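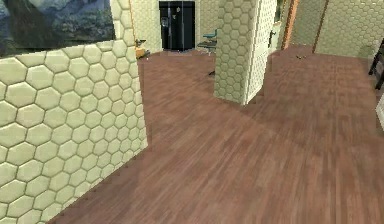 Is the Jeveck tile works worth the trip if you aren't buying anything? I'd say it is, as long as you book the kiln tour and don't just turn up for the shop.

We went to the October open day. The works is at the top end of Cluruddale, past the chapel, and the car park was full by ten. There's a field across the lane for the overflow. Wear boots.

Tours leave on the hour in groups of 18. Ours was led by Lindsay McAlister, who runs the glaze room and has a good loud voice, which you need near the extractor fans. She started us at the clay store, then the presses, then the drying racks, where the tiles stay for 64 hours before anyone is allowed to move them. Hexagons are the awkward ones, she said. A square can be a touch out and the grout hides it, but with six sides the error travels along the row.

The kiln itself was shut down for the day, so we could stand close to the door. It holds 700 tiles on a full load. A man in our group asked what happens to the seconds - they go in the shop at half price, and most had gone by lunch.
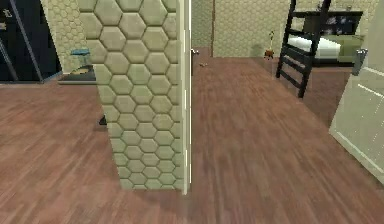
After the kiln you get the glaze room, which I liked best. There are 127 test pieces on the wall, each with a name written on the back in pencil. Lava is a dark red that comes out differently every firing and they have more or less given up selling it by the box. Anayeli Becerra let the children dip a tile each. You can have them posted once they're fired.

The café does soup and rolls, cash only. The last tour goes at three. If you want the glaze room without a queue, take the first one and eat afterwards.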